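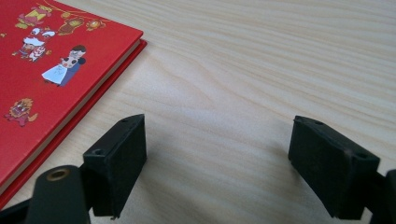

*Reading time: 2 minutes*

**Draltham workshop, handling notebook. Friday, entry opened 09:15**

Subject: working rules for hand-held gripper recording, hardcover books.

The draft rules issued by the Mallmont office were applied at the bench this morning, using the red hardcover with the bride and groom on the cover. The comments below are for colleagues on the Jedico handling project and should be read before the next session.

**Rule 1, start position.** The draft asks for the pads to be apart at the start, with nothing between them and the object in view. It does not say how much of the object must be in view. With the book at the upper left, part of the cover lies outside the picture, but the right-hand page edge is clear along its length. It is proposed that a start be accepted where the edge to be gripped is visible, even if the rest of the cover is not. Mallmont to confirm.

**Rule 2, placement.** Books are to be laid flat and at an angle to the table edge. Squaring the book up before each run is to stop. The earlier set was almost entirely square to the table and 200 runs from it have been put aside for that reason.

**Rule 3, pads.** Pads are to be checked for wear and for loose screws before the first run and again after every 100 runs. A light scuff on the upper edge of a pad may be noted and left. A mark on the inner face that can be felt with a fingernail requires a new pair - both sides, never one alone. The draft allowed single replacement and this should be struck out.

**Rule 4, covers.** Glossy covers are to be logged separately from matt ones. The Chuang checking script currently has one field for both. Until it is changed, write G or M in the remarks column.

**Rule 5, stopping.** If the book slides off the table or a cover bends, the run is ended and kept, with the reason entered. Runs are not to be deleted at the bench under any circumstances. Run 755 is missing from the log and no reason was recorded, so it must be treated as a fault in our record keeping.

**Numbering.** Today's first run is 1231. Numbers are not to be reused, including those of ended runs.

**Open points**

- Wording of Rule 1, as above.
- Whether the pale wooden tabletop may serve as the standard surface, or whether a darker one is also needed. Cream page edges are close to it in tone.
- The draft is silent on dust jackets. Remove them for now and say so in the log.

Entry closed 11:40. Revised draft to go to Mallmont once the Rule 4 field has been settled.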